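Workshop & Makers Board > Automation > Buying and budgeting

Two-armed setup with proper hands: what am I forgetting to budget for?

lamduan_k
Right, so after months of moaning I've got the go-ahead to plan a small two-arm bench for our party and display workshop. The jobs are fiddly ones, balloons on sticks, bit of cutting, wrapping. I've got a quote from Jesent for the arms and a separate one from Voveck for five-fingered hands, and my boss Wichai wants one number by Saturday. One number! I've put down arms, hands, table and a bit for cables. What else bites you?

ryszard_w
Before anything else, do you need fingers? We run plain two-jaw grippers, they cost a fraction and when one goes you swap it over a cup of tea. Fingers look lovely in a brochure. I'd spend the money on a decent jig.

lamduan_k
I know, I know. But the jobs change every week and I'd be forever making jigs. And whoever's on the bench needs to use ordinary scissors out of the ordinary pot, I'm not buying a special cutter for every little thing.

surachet_s
I'm with lamduan on this one. We priced it both ways for Jitpraphai last June and the jigs ate the saving before we'd even got going (six of them, and two never fitted anything). Balloons and scissors are pretty much what we plan our bench around, so this is the sort of work I mean:

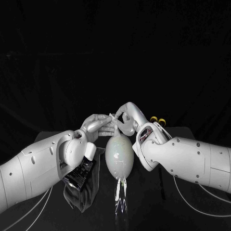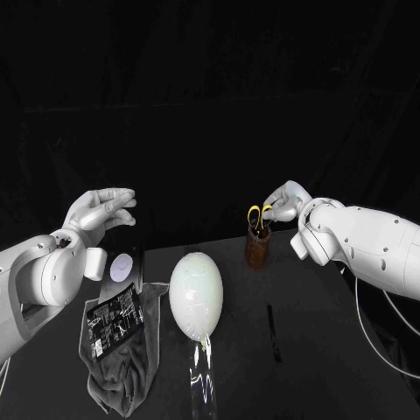
White arms, a balloon on a clear stick, everything on a black table.

So, my list. Spare hand, or at least spare fingers, and ask the seller how long they take to arrive, not only what they cost. We put 2000 aside for hand repairs in the first year and I wouldn't go lower. Then the table and backdrop. I went for black all round and it was 227 for the lot, which my boss thought was silly money for cloth and a tabletop. Then cable ties, clips and sleeving, go mad on those, they're cheap. And your consumables! I left balloons off completely the first time round and had to go back with my cap in my hand.

ryszard_w
2000 for repairs is exactly my point though. That's another pair of grippers and change left over.

surachet_s
Fair, but you'd still be buying jigs. We're going to go round and round on this, aren't we.

pongsak99
Can I ask a daft one, is anyone leasing? Vuvurer offered us 22 months on a pair of arms with servicing thrown in. Hands not included, annoyingly. Seemed steep to me but it does mean you're not stuck with them if the work dries up.

ryszard_w
Not daft. Read the bit about damage. Ours had a lease where anything past the wrist was our problem, and everything that breaks is past the wrist.

pongsak99
Ah. Going to go and find that page now.

lamduan_k
This is brilliant, thank you. I'd got nothing down for spares and nothing for consumables, so my number has just gone up by nearly a quarter and Wichai is going to pull his face. Surachet, did you pay for training or just muddle through?

surachet_s
Muddled. Wouldn't again. Put in two days with whoever sells you the hands, and get them to do it at your bench with your own bits and pieces instead of at their place. Ours turned up with a demo box full of foam cubes and I made them put it back in the van.

ryszard_w
On that we agree. Also ask what happens to the price if you only take one hand and put a gripper on the other side. Most of these jobs have one side doing the clever bit and the other just holding on.

lamduan_k
Ooh, hadn't thought of mixing them. I'll ask Voveck in the morning and post what they say.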